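The Lavoie Travel Yoga Mat, Four Months In

By Harpreet Friesen
Feb 8, 2019
41 shares | 2 comments

I have owned a lot of yoga mats. There was the purple one from college that shed little crumbs all over my socks, the cork one that weighed as much as a toddler, and the super cute printed one that I slid right off of in front of a full Saturday class. So when my teacher, Ginette Desjardins, started showing up with a mat folded into a square in her tote bag, I was all over her after class asking what it was. It was a Lavoie travel mat, and I ordered one that same night from my phone while I was waiting on takeout. 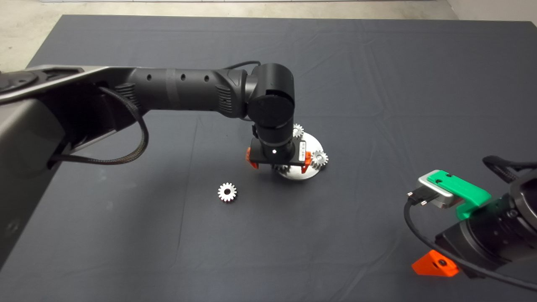 Reading time: 5 minutes

I got mine in October, and I've used it three or four times a week since. I paid for it myself (ouch, more on that later) and I've had it in studios, on my bedroom carpet, at my sister's place, and on one very chilly deck during a weekend retreat at Sukitow. So I feel like I know this mat pretty well by now, the good and the bad.

First, the thing everybody wants to know: is it grippy? Yes! Mostly! If your hands run dry like mine, the first five or ten minutes are a bit iffy. My downward dog kept creeping forward the first week, and I got kind of grumpy about it. Then Ginette told me to flick a little water over the top third of the mat before class, and that changed everything. Once there's a bit of moisture on there I stay put, even in the long holds. In a hot class it's wonderful from the start, way better than my old Trirnance studio mat, which turned into a slip and slide the second I got sweaty.

The padding is where you give something up. It's thin, you guys. On a studio floor with a little bounce I don't mind it, and balancing poses feel steadier than they do on a squishy mat. But on tile, low lunges are rough on my knees, and I fold the mat over twice under my back knee and wobble around on the lump. At Sukitow I ended up laying it on top of one of their big foam mats, and that combo was so good that I now do the same thing at home with my old purple one. (Yes, I still have it. No, I don't want to talk about the crumbs.)

If you have cranky wrists or knees, I'd think hard before making this your only mat. My friend Tanner Hawthorne tried mine for one class, handed it back, and went straight home to his thick one. He's six foot three, and his feet and hands were hanging off both ends, so that didn't help either.

Now the folding, which is the reason I bought it. It folds into a square a little bigger than a hardcover book and goes in my backpack next to my laptop. I can't tell you how much I love not walking around town with a tube under my arm, whacking people on the bus. For flying it's perfect. I went to see my sister over the holidays with just a carry-on, and the mat took up about the same room as a pair of jeans.

The trade is creases. If it's been folded up for more than a few days, the mat has opinions about lying flat, and the corners pop up for the first couple of sun salutations. I've started draping it over the back of a chair when I get home and that takes care of it.

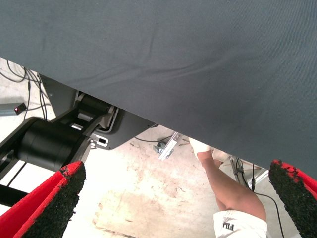

The strap, though. I'm sorry, but the strap is bad. It's a skinny elastic band that's supposed to go around the folded mat, and mine stretched out by Thanksgiving. I use a big hair tie now and it works better than the thing I paid for. I wrote to Lavoie about it and a very nice person named Kári Holst wrote back the next day and mailed me a new one for free, so full marks for customer service, but the new one is already getting saggy too. They need to fix that.

Cleaning is easy. The tag says you can machine wash it cold with no fabric softener, and I was nervous, but I've done it twice and it came out fine. It takes forever to dry — I mean a day and a half over the shower rod in winter — so don't wash it the night before a class. In between I wipe it down with a damp cloth and that's it. It had a rubbery smell out of the box that hung around for maybe two weeks. I left it in the spare room with the window cracked and after that I stopped noticing.

It does show everything. I got the dark green and it picks up lint, dog hair, chalky footprints, you name it. My dog thinks it's his. I'd go for one of the lighter colors if I were buying again.

Price! It's $78 plus shipping, and that's a lot for something this thin. I've seen the Vesum folding mat for less than half that, and one of the regulars at my studio, Przemysław Adamczyk, has had his for a year and swears by it. I borrowed it for a slow class and it was okay. The top felt more plasticky to me and it didn't love my sweaty palms, but if you travel once or twice a year I'd probably tell you to save your money and get that one. The Lavoie makes more sense if you're hauling it around all week like I am. They say it's good for up to 1000 classes, and I'll be very old by the time I can check that, but so far there's no flaking and no thin spots, just a slightly shiny patch where my heels go.

A couple of little things I forgot. It's reversible, kind of, but the bottom is tackier than the top and my feet stick weirdly when I try to step forward. And the alignment line down the middle is so faint I can't see it in candlelight classes. I like having a line, I drift to the left.

Would I buy it again? Yeah, I would, in a different color and with my own hair tie. I'd give it four stars out of five, and if they ever make one with a smidge more cushion I'll be first in line. If you've got a travel mat you love, tell me in the comments, especially if you've found one long enough for Tanner.

2 comments

Recent posts
Do You Need Two Yoga Blocks or Just One?
My Weekend at Sukitow: What I Packed and What I Wish I'd Left Home
Restorative Yoga for People Who Can't Sit Still
Trirnance Studio Mat, One Year Later
Five Snacks That Won't Slosh Around in Twists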